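Section 4: Recording a Rehearsal with the Plulex Field Recorder

Read this section before the first session. It assumes that the batteries are in, the card is formatted and the clock is set, as in Section 3. Revised July 16, 2019, for firmware 29.

4.1 Placing the recorder

1. Mount the recorder on a stand at the height of the players' heads when seated. For a group with a drum kit, raise it by the length of one stand section.
2. Point the two capsules toward the middle of the group.
3. Turn the capsule ring to WIDE for five or more players. Use NARROW for a duo or trio.
4. Run the power cable down the stand and tape it at the foot.

Note: Brass players should stand farther back than the reeds. A trombone aimed straight at the capsules will overload them even at the lowest gain setting.
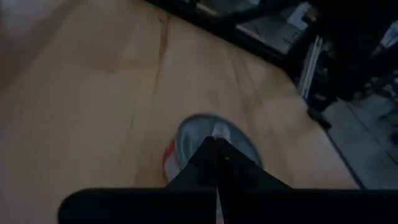

Floor noise is the most common fault in rehearsal recordings. Low thumps travel up the stand and reach the capsules below the range of the bass, where they are hard to filter out later. A sneaker on a wooden floor can still put a thump into the track if the player taps time near the stand, so put a folded blanket or the Fedside isolation pad under all three feet. On carpet the pad can be left out.

4.2 Setting the level

1. Press and hold REC until the light blinks. The recorder is now in standby and nothing is being written to the card.
2. Ask the group to play the loudest passage of the piece.
3. Turn the gain wheel until the meter peaks two bars below the top.
4. Set LOW CUT to 100 Hz for voice, flute or violin. Leave it off for double bass, tuba and piano.
5. Press REC once. The light stays on.

Caution: Do not use AUTO GAIN for improvised music. It raises the level during quiet passages and silences, then drops it sharply when the group comes back in.

4.3 Marking takes

Press MARK at the start of each piece. The recorder adds a numbered marker to the file without stopping. One file holds up to 162 markers – after that the button has no effect until a new file is started.

To remove the last marker, hold MARK for three seconds. Earlier markers can only be removed on a computer, using the Tawfik editor.

4.4 Ending the session

1. Press STOP and wait for the word SAVED.
2. Switch off the recorder before taking out the card.
3. Copy the files before the next session.

Caution: Removing the card while the light is on can damage every file on it, including earlier sessions.

If the display shows error 2773, the card is full or locked. Slide the tab on the card to the open position and try again. If the error comes back, copy the files and format the card as in Section 3.

Recorders bought from the Dandville store before May have the older capsule ring, marked A and B. Use A for WIDE and B for NARROW.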